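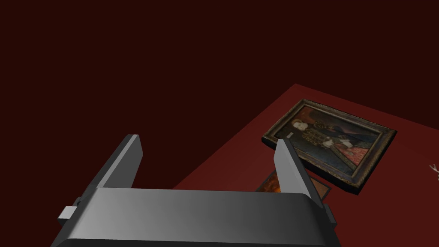 Apr 12, 2022

Well, it went through. As of last night you can replace a front door in the old part of Larnley without asking the town for permission first, as long as the new one is the same size as the old one and doesn't stick out past the wall. I was at the meeting, I stayed till the end, and I had a cold sandwich in my coat pocket the whole time that I was too embarrassed to eat.

If you live east of Brandard Street this probably means nothing to you, so let me back up a bit. The old district has had its own set of rules for porches, railings, windows and doors for as long as I've lived here. The door part was the one people complained about most. You had to fill in a form, pay $300, attach a drawing (a drawing! of a door!), and then wait for the design board to look at it. The board meets once a month and takes July off, so if your door gave out in late June you were looking at a long summer with a piece of plywood and a padlock. My neighbor two houses down did exactly that. She painted the plywood yellow and it looked pretty cheerful, to be fair.

Then there was the color list. The district has 27 approved door colors, and if you wanted something else you needed a second form. The list stays under the new rule, which surprised me, but it's now a suggestion. You can look at it, you can pick from it, and you can go ahead and paint your door purple if that's what you want. I already know of one purple door in the works on Dumero Lane and I can't wait to see it.

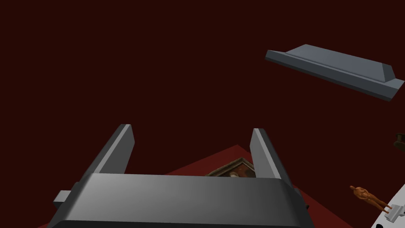 The vote was closer than I expected. Three in favor, two against, and both of the people voting no said they liked the idea but wanted to hold off until fall and put doors and windows together in one package. I can see the sense in that. Windows are a much bigger headache, and the window rules haven't changed at all, so please don't go tearing out your sashes this weekend and telling the inspector you read it here.

Chia-jung Tseng spoke first in the public part, and I think she moved a few people. She bought her house on Kowalchuk Street with a front door that had swollen so badly she'd been going in and out through the kitchen for two winters. Her mail carrier had learned to come around back. She'd applied once and been turned down over the shape of the window in the new door, which was an oval, and the board wanted a rectangle. "I don't even like ovals that much," she told the council. "It was on sale." That got the biggest laugh of the night.

Not everyone was laughing, though. A man I didn't recognize stood up and talked for a good while about the older doors on his block, and how once they go in the dump they're gone. He had a point and he made it well. Lots of those doors are solid wood, heavy as anything, and they'd last another lifetime with a bit of planing and some new hinges. He asked the town to make people offer an old door to somebody before throwing it out. The council didn't go that far, but there is going to be a rack at the town yard where you can leave one, and anybody who wants it can haul it off for free. 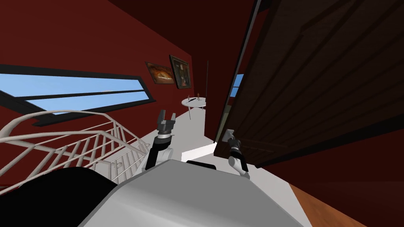
*A large door in dark wood.*

I asked at the clerk's window this morning how it all works now, and this is what I was told:

- You don't need a permit for a same-size replacement. You send in a one-page notice, by mail or in person, and there's no fee.
- The notice has to be in 15 days before the work starts. If your door is broken and won't lock, you can do the work right away and send the notice after.
- Making the opening bigger or smaller still needs the full application, drawing and all.
- Storm doors and screen doors were never covered. (I didn't know this! I paid for mine!)
- If you rent, the notice has to come from the owner.

I did ask about my screen door money. The clerk was very nice about it and said no.

There are 7 applications sitting in the pile from before the vote, and those folks can pull them and get their fee back, but they have to ask. It won't happen on its own. So if you sent one in over the winter, call the clerk's office or stop by. They close for lunch, and the sign on the window is wrong about what time they come back, so leave yourself some room.

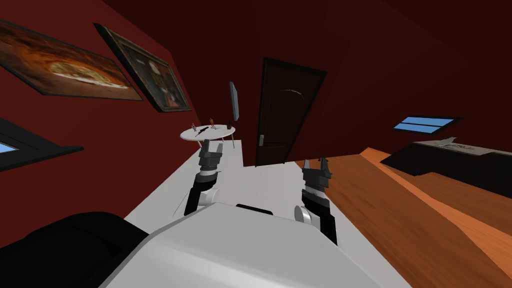 What about the cost of the doors themselves? I'm no expert, but I've been shopping for one off and on for a year and I've nearly fainted a couple of times. A plain steel one isn't too bad. Anything in real wood with glass in it costs more than my first car did, and then you find out the frame is out of square and the carpenter needs another day. I'd get somebody to look at the frame before you order – the size you measure on the inside can be quite different from the size that has to go in the hole. I learned that one with a bathroom door, and it's still leaning against the wall in my basement.

I'd also say don't rush. The new rule doesn't run out, and half the doors on my street only need a good sanding at the bottom and a strip of felt along the side. Mine stuck every August until I took a rasp to it, and now it only sticks when I've got groceries in both arms.

A few people asked me after the meeting whether railings are next. The council did say it wants to go through the porch rules sometime this year, and railings would be part of that, but there's no date for it and I didn't get the feeling anyone was in a hurry. If you have strong feelings about railings, write to them now while they're still in a mood to talk about this stuff. Letters do get read out, sometimes very slowly.

The full text of the change is posted on the board outside the clerk's office, next to the dog license notice. It's two pages long and the second page is mostly signatures. Copies are free if you ask.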